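# The Coffee Corner Test

*Machines can fry, weld and vacuum. Restocking the cups is another matter.*

Feb 26, 2026

The least popular job in any office kitchen takes a person less than a minute. The cups run low, the lids are in the wrong slot, and somebody squares the stacks and puts them back in the box on the counter. It appears on no job description. It is also a good way to find out how far household and workplace robots have come, and the answer is that they have come some distance and still can't be trusted with the lids.

I spent part of the winter following a small project at Craddock, a former furniture plant that now rents space to light industrial tenants. Two companies are involved. Wekico makes a two-armed machine on a wheeled base that it hopes to lease to offices, clinics and hotels. Telari collects the human side of the work, which means recording people as they do chores at normal speed, so that the software has something to learn from. The list they share has 241 chores on it, from wiping a sink to changing a trash bag. "Restock cup station" is on the first page, and everyone I met had an opinion about it.
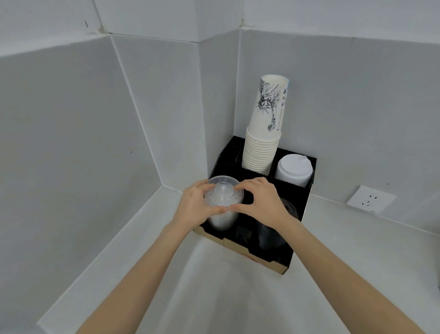 *Photo: Telari*

People use both hands for this and rarely think about it. A stack of thin plastic wants to lean. One hand steadies while the other guides, and the fingers close just hard enough to hold the plastic without denting it. If the stack tips, the hands have already moved to meet it.

For a machine, each of those steps is a separate problem. Clear plastic is the first. Many depth cameras work by bouncing light off a surface, and light goes through a clear dome or scatters off its ridges. The Wekico engineers told me their machine used to reach for a spot behind the lid and close on air. They now rely more on ordinary color video and on a model trained to guess where a clear edge should be. It guesses well against a dark shelf. Against a white counter it still has bad days.

Black lids in a black box are nearly as hard, for the opposite reason. There is very little contrast to work with, and the machine may take the top of the stack for the bottom of an empty slot.

Then there is nesting. Lids stick to each other. A person peels one off with a thumbnail, feels that two have come away and separates them without looking. A gripper with two flat pads has no thumbnail. Wekico has tried rubber tips, suction and a thin steel edge that slides between rims. The suction cup was quick but lost its hold on any lid with a sipping hole near the middle. The steel edge worked best and scratched the lids, which no customer will accept on something that goes in a person's mouth.

The company let me look at its log for the fall trials, which began in September. The machine made 400 attempts at the full task, with cups and lids laid out on a counter and a divided organizer to fill. The log sorts failures by cause, and the longest column by far is for picking up more than one lid. Dropping a lid comes next. Knocking over the paper cups is third, and that one usually ends the run, because the cups roll.

None of this means the machines are useless. On the same floor at Craddock, a tenant called Drondance packs parts kits for home repair stores, and it has been running robot arms for two years. They lift boxes of one size from a belt and set them on a pallet. They do it all night, and the people who used to do it are mostly glad to be doing something else. The boxes are stiff, they arrive facing the same way, and nothing on that line is see-through.

The difference is in the objects and in how much the place changes from one day to the next. A kitchen counter is cramped in the corners. Things get left on it. The organizer gets shoved back against the wall, and now the arm has to come in at an angle it has not practiced.

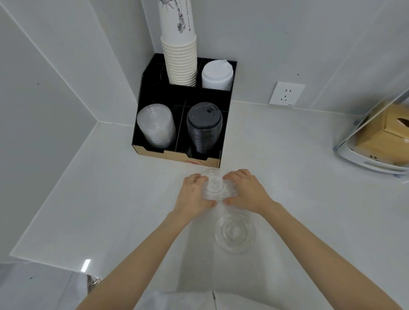
Telari's answer is more recordings. It had 2,006 clips of cup and lid handling when I visited, made by people of different heights, left-handed and right-handed, some neat and some not. The company keeps the sloppy ones. Its view is that a machine that has only watched tidy work won't know what to do with a lid that lands crooked, and that most of the skill is in the small repairs people make along the way.

Wekico's engineers agree up to a point. They would also like better hands. The grippers on the current machine can sense that they are holding something but not that it is starting to slip. A newer version has soft pads that report pressure across the whole surface. I watched it pick up 5 lids in a row, one at a time, and set each in the right slot. It then crushed the sixth. The engineer running it swept the pieces into a bin, typed a line into the log and started the next run.

Cost is the other question. Wekico would not give me a lease price. An office manager I spoke with, who had seen a demonstration, said she would pay for a machine that mopped, emptied the trash and loaded the dishwasher, and that the cups could wait. Mopping is close to solved. Trash is partly there, so long as the bag isn't overfilled. Loading a dishwasher works in demonstrations with a known set of dishes and gets much worse once people bring mugs from home.

Wekico plans to place its first machines with paying customers later this year, with a shorter list of chores. Floors, trash and supply delivery are on it. Restocking the cup station was taken off in January and moved to the list for the next version, along with folding towels and opening bread bags.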